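Corley upholstered ottoman, large, grey — review after nine months

I bought the Corley in March to replace a glass coffee table that showed every fingerprint. Willems in Undascombe had it on the shop floor at 200 pounds, and delivery to Clekville was another 15. I paid for it myself.

It came in one piece with the feet in a bag. Screwing them on took 5 minutes and needed no tools. The instruction sheet is one side of paper and mostly about not standing on the thing.

The size is the main reason to buy it. I can sort a full load of washing on top without anything sliding off. We use it for that far more than for feet. Shirts, football tops and towels all get folded there in front of the television, and the height is right for doing it from the sofa without bending.

The fabric is a woven grey with a fleck in it, and it looks more beige in some lights than it did in the shop. If you are matching it to a cool grey carpet, ask for a swatch first. The weave has a bit of grip, so clothes stay where you drop them — useful when folding anything slippery.

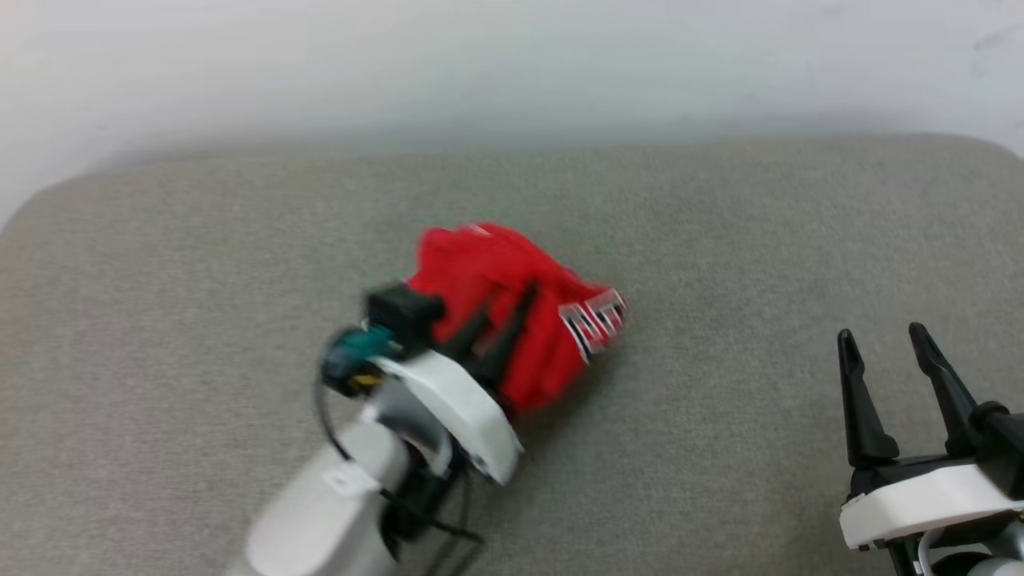
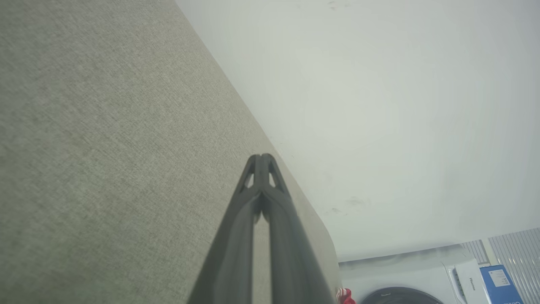 Cleaning has been easy so far. Crumbs come up with the small brush on the vacuum. Tea is another matter. I had one spill, dabbed it with cold water as the label says, and there is still a faint ring if you know where to look. The cover does not come off, and I would mark it down for that more than for anything else.

I was worried about dye from bright clothes and have not had any come off on it, but I only put dry washing there. I would not risk a damp red top on it.

The corners are rounded and padded, and I have walked into them often enough to be grateful. The top is firm. It was very firm for the first month and has eased slightly since. A tray with two mugs sits level on it. I would not trust a wine glass without a tray.

One foot worked loose in the summer and I tightened it by hand. It has held since. There is no storage inside, which I knew when I bought it, but Willems sell a lift-up version for 49 pounds more. With hindsight I would have paid the extra, as the folded towels have to go somewhere while I do the rest.

Good: size, height, soft corners, easy to brush clean.
Not so good: fixed cover, marks with tea, colour shifts with the light.

Four out of five. I would buy it again with the storage.

Fotis Gkikas

Last updated: December 10, 2024

3 comments | 6 shares

Recent reviews
Folding clothes airer, two winters on — Sabina Ekanayake
Three fabric brushes compared — Magdy Erraji
Is a lift-up footstool worth it? — Sawsan Nassar
Willems side table in oak — Lahcen El Fassi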